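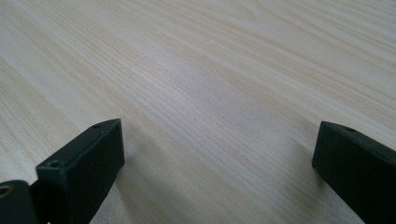 Collecting Demonstrations for a Fabric Folding Policy
Project report, robotics lab course

1. Goal

The goal of our project was to gather enough human demonstrations to train a small policy that folds a square cloth in half. We used a hand-held gripper instead of moving the arm by remote control. A person holds the gripper, does the task, and the camera on the tool records what the fingers do. The training code then turns each recording into a series of positions and finger openings.

We called the project Stitex. The arm itself was only used in the last part of the term, so most of this report is about the recordings.

2. Setup

All recordings were made on one table in the lab. We used two cloths, one gray and one dark red, both cut from the same cotton sheet.

The gripper was built by last year's group and is called Jolness in their files. We kept the name so the folder paths would still work. It has two black fingers that close toward each other when the handle is squeezed. We did not change the fingers, but we tightened the handle spring because the fingers came back too slowly after a grasp.

Recordings were copied to the lab computer after each session and checked with Horkska, a script we wrote for this project. It plays a recording at four times normal speed and lets the viewer mark it as keep, trim or drop.

3. Procedure

Every session began with the fingers fully open over the bare table. We recorded this for a few seconds and used it to set the zero point for the finger opening. The first sessions did not have this step, and the opening values from those days drifted so much that we could not compare them with later ones.

After that, one person laid out the cloth and another did the fold. The fold had 3 stages:

Reach: move to the near right corner and lower the fingers on both sides of the cloth edge.
Carry: close, lift, and bring the corner across.
Release: open the fingers and back away without dragging the cloth.

We changed the starting angle of the cloth between recordings. A sheet of random angles was printed before each session and crossed off as we went. People tend to lay a cloth down straight if they are not told otherwise, and our first batch was nearly all straight.

4. Data

We made roughly 3000 recordings. Most of the dropped ones failed in the release stage, when the cloth stuck to one finger and got pulled back. We kept a few of these in a separate folder called Adugna in case someone wants to train a failure detector later.

Glare was another problem. The table finish reflects the ceiling lights, and the pale cloth edge was hard to find when it lay over a bright patch. We turned off the row of lights closest to the window for part of the November sessions. The later set has both conditions mixed, and we noted the lighting in the session log.

5. Results

We trained the policy 4 times with different amounts of data. The last version was tested on the arm with the gray cloth and finished 94 folds before we had to give the arm back to the next group. We counted a fold as finished if the corners ended up within two finger widths of each other. The red cloth was tested only briefly and did worse. It had been used in far fewer recordings.

The arm was slower than a person and often paused above the corner before going down. We think this comes from our own recordings, where many of us stopped there to check the angle of the fingers.

6. Problems and next steps

The session log was kept on paper for the first weeks and two pages are missing. Those recordings have no lighting note. Horkska should also save who did the review, because we did not all agree on when to trim.

The next group should record the zero point at the end of a session as well as at the start. They should also use more than one table. All of our data has the same wood grain in the background, and we did not have time to test the policy on a different surface.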